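Clata issues revised tabletop manipulation guideline

Rivdale, October. Clata has released the second revision of its guideline for testing single-arm manipulators on household objects. The text adds a section on simulated trials and changes the way contact events are reported.

Under the revision, a laboratory must run each task 50 times in simulation before moving to hardware. Object positions are to be varied between runs, and the random seed must be stored with the result. Runs stopped by a physics error are listed separately and may not be dropped from the total.
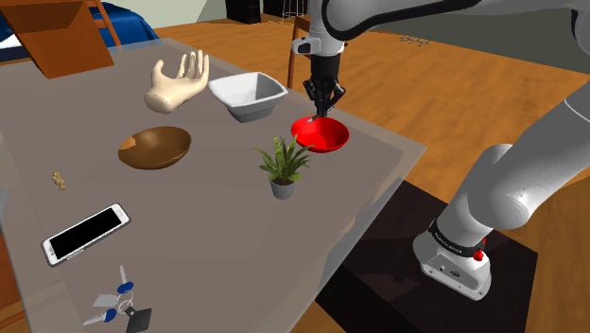

Contact with the rim of an open vessel is now logged as its own event type. The previous edition grouped it with general object contact, which made grasp results from different laboratories hard to compare. Gyula Boros, who edited the section, said the log must state which finger touched first and the gripper opening at that moment.

The guideline also sets 11 mandatory fields for the scene file, including friction values, object mass and the mounting position of the arm base. Default values are allowed if they are marked as defaults.

Sándor Szekeres of Fuchs, one of 9 companies that commented on the draft, asked for a longer transition period. Clata kept the original term. Reports in the old format will be accepted for 2 more months. A converter for log files from the Hovo simulator is in preparation.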